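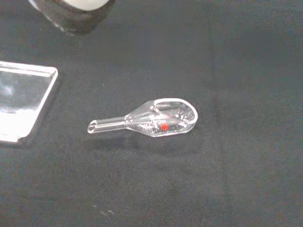

What does a loan move really do for a young soccer player?

Mostly, it gets him minutes he won't see at his parent club, and sometimes it gets him a haircut, a new position and a whole different idea of how good he is.

I've been chewing on this since August, when Elie Awwad packed two bags and left Vogler for a season at Stidthorpe. He's 22, a winger, left-footed, quick over the first few yards and (his words, not mine) "allergic to tracking back." He'd been on the Vogler bench so long that the fans sang about it. He played 533 minutes for them all of last season, a lot of them in cup games that were already won or lost by the time he got his jacket off.

So when he invited me up to Stidthorpe in February 2023, I said yes before I'd looked at how far it was. It's far! Two trains and a bus, and the bus stops at every farm gate.

## The town, the pitch, the pies

Stidthorpe are a small club with a sloping field, and everybody will tell you which end you want in the second half. Elie told me before he'd even said hello. He lives over a bakery, walks to training and has already been stopped for autographs by the same kid four times.

What struck me was how much he talks now. At Vogler he used to give you eight words and a shrug. We sat in the players' lounge with tea you could stand a spoon in, and he went on for an hour about when to come inside and when to hold the touchline, and which fullbacks hate being run at early. He's started 20 league games. He has four goals, and he wanted me to know that one of them was a header, because people laugh when he tells them.
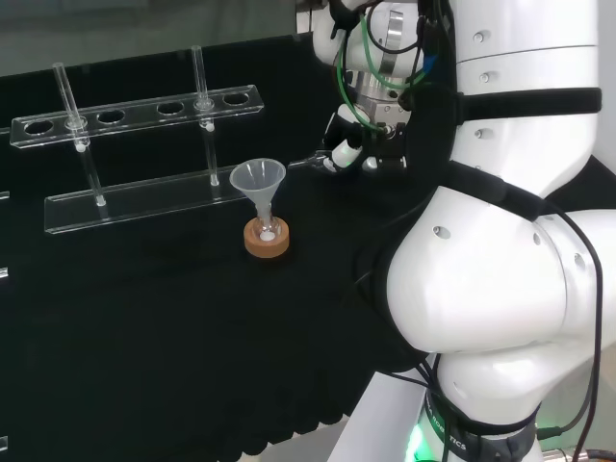
## The coach who asked for him

Dörte Lenz had watched him twice as a Vogler reserve and filled two pages of a notebook both times. She's been in charge at Stidthorpe for three seasons, and she has a way of pausing before she answers that made me want to fill the silence with nonsense (I did, several times).

"I didn't want a kid who was coming here to be rescued," she told me. "I wanted one who was annoyed."

Elie was plenty annoyed. She left him out for his second week over a lazy recovery run, then put him straight back in and played him on the right, where he'd never started a senior game. He hated it for a month. Now he'd rather play there than anywhere, and I watched him in the drizzle cutting in off that side again and again, with Lenz yelling "earlier!" every single time the ball left his foot.
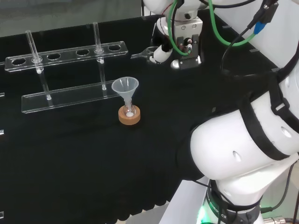
*A funnel in a small glass flask on a cork ring.*

The trouble with a good loan is what comes next, and there's a line forming. Tunura have asked about him twice, according to his agent, and would like him for the whole of next season. Finov are keener on buying him outright, and they're a division higher, with a manager who loves a winger on the wrong side. Vogler, meanwhile, have remembered they own him. One of their coaches has been at three of the last five games, sitting up in the back row with his hood up as if we wouldn't all know.
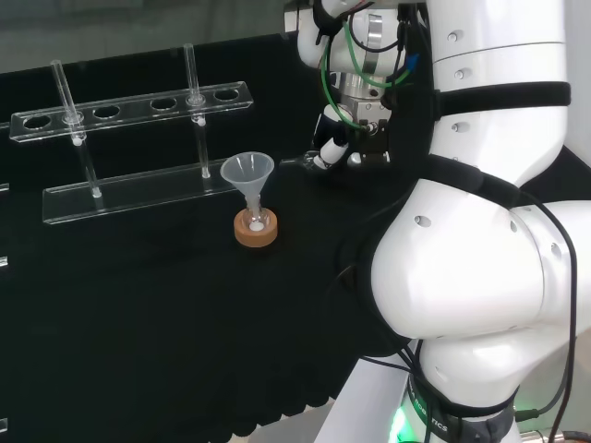
My own hunch is that Elie ends up at Finov, and I'd be happy for him, though I'd miss that bus. Vogler have too many wide players ahead of him, and two of those just signed long contracts. A squad list is a bit like that clear rack with its six round openings and a slim tube in only two of them: it looks as if there's loads of room until you find out who's been promised the rest. Tunura could give him a shirt tomorrow, but he's had his year of proving things, and another loan would feel like repeating a grade.

I asked him straight out on the walk back to the bus stop. He laughed and kicked a stone along the curb for a while, right foot only, showing off.

"Ask Dörte," he said. "She'll tell me where I'm going before I know."

I did ask her, by phone, the next morning. She paused for so long that I thought the line had dropped, and then she said she had a fullback with a sore hamstring and would have to call me back.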